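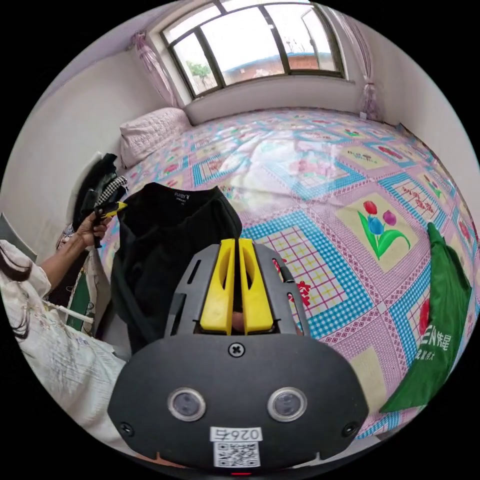

Clothes on the bed, tulip sheet underneath.

I put off the winter clothes again this year. They should have been sorted in February, when I bought the storage bins, and here it is 18 April 2026 and I was still reaching past heavy sweaters to find a T-shirt. So I spent a morning on it.

My method is simple. Everything goes on the bed first. I used to work straight from the closet, one hanger at a time, and I would get bored and stop at the coats. If the clothes are on the bed I have to finish, or I have nowhere to sleep.

I make piles as I go. Dark things go at one end, mostly so I can see which black top is which. I own too many black tops. Folded in the closet they look the same, and I end up wearing the same two. The one with the FURRY label in the neck stays. Some of the others were thin at the elbows and went in the rag bag.

The houndstooth took me longer. I like the pattern more than I like wearing it. Marit Wallin says that if you have to talk yourself into a piece of clothing, it should go, and she is usually right about clothes. I kept it anyway. I'll look at it again in the fall.

A few people have asked about the patchwork sheet since I mentioned it in an earlier post. It's pink, blue gingham, white and yellow squares, with flowers on some and red Chinese characters on others. The tulip square is my favorite. It washes well and doesn't need ironing, or at least I don't iron it. I would buy a second one, but I haven't seen it for sale again.

The bins are from Jella and they are fine. The lids are stiff. I got 28 things into the first one by folding everything in thirds and standing it on edge, and the second one filled up faster with the bulky knits. I wrote what was inside on a strip of masking tape and stuck it on the short side, facing out. Last year I put the tape on the lid and then stacked the bins, so I couldn't read it.

For moths I use cedar blocks – the plain kind, sanded a little when the smell fades. Štěpánka Lukáč gave me lavender bags a while back and I put those in with the scarves.

One thing I would do differently is wash the sweaters the week before. I found three that weren't clean enough to store, so they are on a chair waiting for the wool cycle, and one bin is still open on the floor.

The summer clothes took ten minutes to hang up. I don't have many. I need a pair of light pants and probably sandals, and I'm going to try to get through May before buying either.

Shoes are next. They're all in the hall closet and I haven't opened it yet.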